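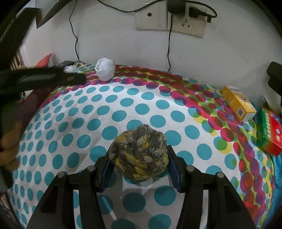
A ball of braided yarn in mustard, charcoal and pale grey, over a patterned tablecloth.

I'd been told to come at half past six and bring a proper coat. The coat was good advice. The sports hall at Sedgate has heaters up near the roof, which I'm sure keeps the pigeons happy, and down at court level I could see my own breath while I hunted for a pen.

The coach of the Sedgate women's basketball side was already out there dragging the scorer's table into place. She's been in charge for eight seasons, and before that she played point guard for the same club, so she knows which floorboards are dead. "There's one by the left elbow," she told me. "The ball just sort of sighs. We don't tell the visitors."

We sat on the bottom row of the bleachers and I asked her about the Delitz game first (I had to, really). Sedgate were 13 points down at the start of the fourth quarter and won it in overtime, in front of the biggest crowd the club has ever pulled in: 2,878, after they moved the fixture to the arena across town.

"I'd love to say I drew up something clever," she said. "I told them to stop fouling and get back on defence. I think I said it quite loudly."

She changed to a zone as well, though I had to drag that out of her. Delitz had been getting to the rim whenever they fancied it, and with the zone they began settling for long shots. "They'd hit plenty in the first half, so I was gambling. If two more drop, you're here asking me why I did it."

Her captain scored 32 that night, a career best. I caught her later, taping an ankle by the water fountain, and she was far keener to talk about the two free throws she'd missed. "Both short," she said. "Both! I was knackered. I've been staying behind every night since and shooting them tired, after sprints. My mum came to watch and that's all she mentioned in the car too."

What about the step up next season? Sedgate are hoping to go into the division above, where Okuder and Ajayi have been swapping the title between them, and both have full-time players. Sedgate's squad has a bus driver, two students and a dental nurse. The coach puffed her cheeks out at that one.

"We played Okuder in a friendly in March and they were bigger than us everywhere. Every single position. But we ran with them for three quarters – then our legs went. So it's fitness, and it's a centre. If you know a tall one, send her down."

I said I'd ask around. I'm five foot four and so are all my friends.

By then the players were drifting on to court and she'd started looking past me at a lay-up line that wasn't moving quickly enough for her liking. I got one more question in, about whether she misses playing. "Only when we're losing," she said, and went off to find her whistle.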